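4.2 Arm Arbitration and Shared-Zone Planning

The two arms are controlled by separate planner processes that share a single world model. Each process runs the same code with a different base transform and a different joint limit table. In an earlier version of the Clivano stack, one planner searched the joint space of both arms at once. It produced shorter paths, but a late change in one arm's target forced a full replan for both, and the controller often held position while it waited for a new trajectory. The present design gives up some path quality in return for short and predictable planning times.

The workspace is divided into three zones along the axis that joins the two bases. The left and right zones belong to their respective arms and need no coordination. The middle zone is shared. Most small tools placed on the table end up in it, so the rules for entering it have a large effect on how the system behaves as a whole.

Access to the shared zone is handled by a reservation server, which we call Oterden. Before an arm enters the zone, its planner submits a swept volume and a time window. The server compares the request with all reservations currently held by the other arm. If the volumes do not overlap, or if they overlap only at different times, the request is granted. If they conflict, the server returns the earliest time at which the request could be granted, and the planner may either wait or submit a different path. A reservation expires when its window closes. An arm that is running late must request an extension before expiry, and a refused extension triggers a controlled stop along the current path.

Swept volumes are stored as sets of capsules, one per link, sampled along the path. The fingers are modeled as two separate capsules. A single bounding shape around the whole gripper was tried first and proved too conservative: it blocked nearly all cases in which both arms need to work close to the same object, such as a handover or a two-sided regrasp. With separate finger capsules, the planner can bring the fingertips of the two grippers close together while still keeping the wrist housings apart. The clearance margin is set per capsule pair. It is smallest between fingertips and largest between a wrist camera and any moving part of the opposite arm.

Cable motion is not modeled. We apply a fixed padding to the capsules of the forearm and wrist, and we limit the total rotation of the last joint within a single task. The limit is enforced in the planner and again in the low-level controller.

4.3 Target Selection with Crossing Objects

Long thin objects raise a problem that the reservation scheme does not solve. When several of them lie at crossing angles, a grasp that is free of collision for the arm may still drag a second object along with the first. The perception module fits an oriented segment to each detected tool and labels one end as the handle. It then builds a directed graph in which an edge from A to B means that A is believed to rest on B. Tools with no incoming edge are candidates for the next pick. Where depth readings are too noisy to order a pair, an edge is added in both directions and neither tool is treated as free until a view from a wrist camera has been taken.

Handle color is used only for tracking between views. It is not used for grasp selection. Two tools with handles of similar color are kept apart by position and segment angle, and if the tracker cannot tell them apart after an arm has blocked the view, both tracks are dropped and detection is run again from the start.

Each candidate is scored by three terms: the distance from the gripper to the grasp point, the cost of the required wrist rotation, and the expected wait for a reservation. The third term is obtained by querying Oterden without committing the request. It has the useful effect of steering each arm toward tools on its own side when the middle zone is busy, without any explicit assignment rule.

Objects that are not targets for the current task, including containers and drinkware, enter the world model as static obstacles. Their shapes are taken from a coarse mesh with a fixed margin. Thin wire structures are often incomplete in the depth data, so they are replaced by the convex hull of all points assigned to them.

4.4 Planner Settings and Logging

Each planner is allowed 4,000 samples per query. If no path is found, the grasp pose is rotated about the tool axis and the query is repeated, up to 23 times, before the candidate is discarded. Reservation windows are padded by 600 ms at the end to absorb tracking delay in the controllers. Reducing this value led to frequent extension requests and, in turn, to more controlled stops.

All messages between the planners and the server are recorded by the Amport logger together with joint states and camera timestamps. The Ververidis replay tool reads these logs and rebuilds the reservation table at any point in a run. We used it to check 916 recorded reservation conflicts against the capsule model offline. The comparison runs the same collision code as the live system, so an error in the code itself would not be found this way. For that reason a second check was written against full link meshes, and disagreements between the two were inspected by hand. Most were traced to the padding on the wrist capsules.

Figure 4. The two-arm cell, with both grippers over the shared zone and screwdrivers lying at crossing angles on the tabletop.
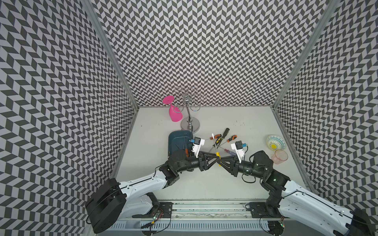 What happens if an arm cannot leave the shared zone before its reservation window closes?

The arm has to request an extension from the reservation server before the window expires. If the extension is refused, the arm makes a controlled stop along its current path.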